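Rapport d'avancement – réemploi et rangement des denrées sèches à l'épicerie solidaire Irno
À l'attention de la fondation Lundden
Période couverte : de septembre à décembre
Rédaction : Quang Hà, coordination de l'épicerie

1. Rappel de l'objet du financement

La subvention accordée par la fondation porte sur la réorganisation du stock de denrées sèches de l'épicerie : graines, fruits à coque, légumineuses, céréales et mélanges pour le petit déjeuner. Elle comprend l'achat de contenants, l'aménagement de la pièce de tri derrière le local de distribution, et le temps de travail nécessaire à la remise en ordre du stock. Le montant engagé à la fin de la période est de 2 787 euros. Le détail figure au point 5.

La demande initiale partait d'un constat simple. Les produits secs arrivent dans des emballages très variés, souvent en petites quantités, et une partie était perdue faute d'être repérée à temps sur les étagères. Les sachets souples posaient le plus de difficultés : ils glissent, se vident quand ils sont mal refermés, et leur étiquette se retrouve cachée dès qu'on les empile.

2. Travaux réalisés dans la pièce de tri

La pièce a été vidée et repeinte en septembre. Les anciennes étagères métalliques ont été conservées, mais leur hauteur a été revue pour accueillir des paniers. Une table de tri a été placée près de la fenêtre. Elle est couverte d'une nappe à motif floral, facile à retirer et à remplacer.

Le point d'eau n'a pas pu être déplacé comme prévu. Le plombier a signalé une canalisation commune avec le logement voisin, et l'accord du propriétaire n'est pas encore parvenu. Nous travaillons donc avec l'évier existant, situé dans le couloir. La gêne est réelle au moment du nettoyage des paniers, mais elle n'a pas retardé le tri.

L'éclairage a été changé en octobre. Les dates imprimées sur les sachets se lisent désormais sans qu'il faille s'approcher de la fenêtre, y compris en fin d'après-midi.

3. Choix des contenants

Deux solutions ont été comparées : des bacs fermés avec couvercle, proposés par Vunska, et des paniers ajourés en plastique, fournis par Tạ. Les bacs protègent mieux de la poussière, mais ils cachent leur contenu et les couvercles se perdent. Les paniers ont été retenus pour les sachets déjà fermés. Les bacs restent utilisés pour les produits en vrac, en nombre réduit.

Nous avons reçu 19 paniers en deux livraisons. La seconde est arrivée avec trois semaines de retard, ce qui explique que l'étagère des légumineuses n'ait été terminée qu'en novembre.

Chaque panier correspond à une famille de produits et porte une étiquette sur la face avant. Les familles sont au nombre de neuf. Nous en avions prévu davantage au départ, mais la distinction entre graines à griller et graines à cuire n'était pas comprise de la même façon par toute l'équipe – elle a été abandonnée au bout de quelques séances.

4. Tri et reconditionnement

Le tri suit le même déroulement à chaque séance. Les produits reçus sont posés sur la table, la date est vérifiée, puis les sachets sont orientés vers le panier correspondant. Les emballages ouverts ou percés sont mis de côté. Lorsque le contenu est protégé par un second emballage intact, il est conservé et placé dans un sachet transparent refermable, avec le nom du produit. Dans le cas contraire, il est écarté.

Les sachets transparents à fermeture zippée sont préférés aux sachets opaques. On voit le contenu sans ouvrir, et la fermeture supporte plusieurs manipulations. Leur défaut est connu : le film se froisse et le sachet ne tient pas debout. Le rangement vertical dans les paniers, serrés les uns contre les autres, règle en grande partie ce problème.

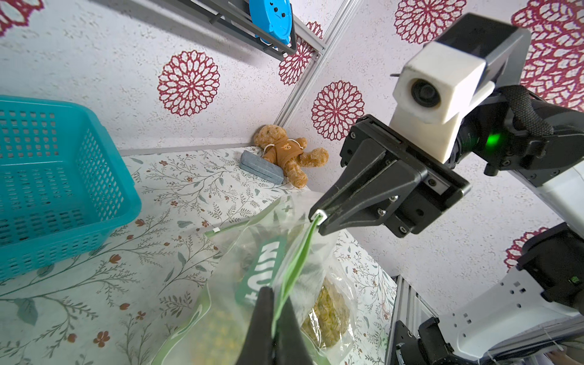 Table de tri : sachet transparent à fermeture verte contenant des granulés ou des graines, près d'un panier ajouré bleu-vert.

Une consigne a été ajoutée en novembre pour les fruits à coque. Ils sont rangés à part, sur l'étagère du bas, et les sachets qui en contiennent ne sont jamais réutilisés pour un autre produit. La mention des allergènes est recopiée sur l'étiquette dès qu'un produit quitte son emballage d'origine. Si cette mention manque ou n'est pas lisible, le produit n'est pas distribué.

Le registre des pertes est tenu depuis octobre. Les premières semaines sont incomplètes et nous préférons ne pas en tirer de chiffre. Un relevé sur une période entière sera joint au prochain rapport.

5. Dépenses

Les 2 787 euros engagés couvrent la peinture, l'éclairage, les paniers, les sachets refermables et les étiquettes. Les factures sont jointes en annexe. Le poste plomberie n'a donné lieu à aucune dépense. Nous demandons l'autorisation de le reporter sur le semestre suivant, sans changement du montant total.

Les étiquettes ont coûté plus cher que prévu. Le premier modèle se décollait du plastique et il a fallu en commander un second, avec attache.

6. Suite prévue

– Obtenir la réponse du propriétaire au sujet du point d'eau.
– Former trois personnes supplémentaires à la vérification des dates et à la consigne sur les allergènes.
– Afficher dans la pièce de tri un plan des étagères, par famille de produits.
– Transmettre le relevé des pertes à la fondation avec le rapport suivant.

La pièce peut être visitée pendant les heures de tri, de 9 heures à midi, sur simple message adressé à la coordination.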